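About Omalach

Omalach sells food storage containers and the parts that go with them. We started in 2009 with one shelf of replacement lids in the back of a hardware store in Nistby. Customers kept coming in with a good container and a cracked or missing lid, and the only thing we could offer them was a whole new set. So we began ordering lids on their own.

We now stock 519 items. Most are clear plastic containers for kitchens: flat ones for leftovers, tall ones for pasta and cereal, and small ones for sauces and cut fruit. We also carry 102 lids that can be bought singly, including sizes for lines that are no longer made.

Our own line is called Zirnis. It comes in 14 sizes, and the lids are rectangular or round. We left out square ones after the first year because people mixed them up with the short rectangles. If you have an older square Zirnis container, write to us. We still have lids for it in the warehouse.

The shop and the warehouse are both at 76 Athumani Road. The shop is in front. There is a table near the door where you can try a lid on your own container before you pay for it. Please bring the container with you, washed. Measuring at home works for most shapes, but rounded corners are hard to get right with a ruler.

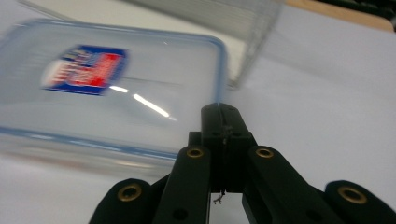
Orders placed before noon go out the same day, Monday through Friday. Lids ship flat in a cardboard sleeve. Containers are nested where the sizes allow it, with paper between them. Labels are put on with a glue that comes off in warm water. If one leaves a residue, a little cooking oil on a paper towel will remove it.

You can return anything unused within 30 days. A lid that doesn't fit can be exchanged even if you have washed it. We don't take back containers that have been in a microwave.

The shop is open Tuesday through Saturday, 9 to 5. For wholesale orders or questions about a discontinued size, use the contact form and include the number molded into the bottom of the container, if there is one.

Page last updated Sunday, February 18, 2024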